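Threads > Crafts and Garden > Tia Crabtree

Latest Following Saved Search

Tia Crabtree
Thread: doing the flowers for my cousin's wedding with no florist

1/ A few people asked how I did the flowers for Irfan's wedding in June, so I'm putting it all in one thread. I am not a florist. I work in payroll. I said yes because the quotes were high and I had six months.

2/ The lowest quote we got was $754, and that was tables only. No bouquets, no arch. My budget for everything was $580, including vases and ribbon. I came in under it, but only just.

3/ First decision was real or artificial. We went artificial for the tables and real for the bouquets. The venue, Brerkside, only lets you in the morning of, and I did not want to be cutting stems in a parking lot at 6 a.m. in a bridesmaid dress.

4/ Artificial flowers have improved a lot. The cheap ones still have a shiny stem and a seam down the side. Look at the leaves before the petals. If the leaves look bad, the whole thing will look bad. 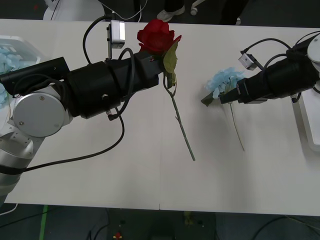
PICKING COLORS

5/ Irfan wanted red. His fiancée wanted blue. We tried a navy and it looked like a flag. A pale blue hydrangea next to a deep red rose worked better, and it went with the napkins the venue already had.

6/ Order one of each before you order the lot. Colors on a website are a guess. The first red I ordered came out closer to orange and I had to send it back. Return shipping was on me.

7/ Most of mine came from a wholesaler called Goment. Decent roses, slow shipping. The hydrangeas came from Dhillon, a fabric shop near my mother's house that keeps a few bins of silk flowers at the back. You have to ask for the bins.

8/ Hydrangeas are the best value by far. One head fills the space of several roses. If money is tight, buy more of those and use the roses as accents.

BUILDING THE CENTERPIECES

9/ Make one complete centerpiece, take it apart, and write down what went in it. Then multiply. I skipped this and ended up short on greenery with a week to go.

10/ Stems come too long. They have wire inside, so regular scissors won't do it and you will ruin them trying. Get wire cutters from the hardware store. Cut a little long, check it in the vase, cut again.

11/ Lay the flowers out flat on a table before anything goes into a vase. Big heads first, then roses, then leaves. You can move things back and forth for free at this stage. Once they are taped you will not want to change them.
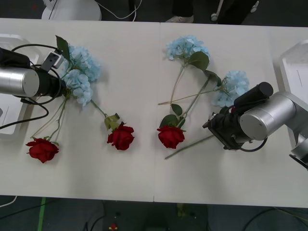
12/ Tape the stems together low down, where the vase hides it. Green floral tape only gets sticky when you stretch it. I thought I had a bad roll and bought two more before I read the label.

13/ New artificial flowers arrive squashed. Open up the petals with your fingers. Steam helps with the fabric ones. Keep the steamer moving and keep it away from anything glued, or the petals drop off.

14/ Odd numbers look better in a vase. I went with 3 roses in each of the small ones and left it at that.

15/ I used low vases so people could see each other across the table. My aunt thought they were too small. She mentioned it twice at the rehearsal dinner.

REAL BOUQUETS

16/ The real flowers were picked up two days before, in buckets, and stayed in the garage with a fan on. Take off every leaf that would sit under the water line. Change the water every day.

17/ One bouquet took me most of an hour. The last one took fifteen minutes. Do the bride's in the middle, when you know what you're doing and are not tired yet.

GETTING THERE

18/ Transport was the part I planned least. Twelve vases do not stand up in the back of a hatchback. I went to the liquor store and asked for wine boxes with the dividers in. Stems went in the slots and the vases went separately, wrapped in towels.

19/ Setup took an hour and a half with two of us. Bring tape, wire cutters, a cloth for fingerprints on the glass, and some spare heads. I used two of the spares.

20/ Somebody asked about selling them on afterward. I listed the lot on Arnora and a woman planning an anniversary party bought all but one box. Got back enough to cover the ribbon and the vases.

21/ The last box is in my hall closet if anyone local wants it. Mostly hydrangeas, some leaves, one slightly bent rose. Pickup only, evenings are best.

22/ Replying to the question about ribbon: satin, one inch wide, and I pinned it. Glue showed through.

Previous thread Next thread Back to top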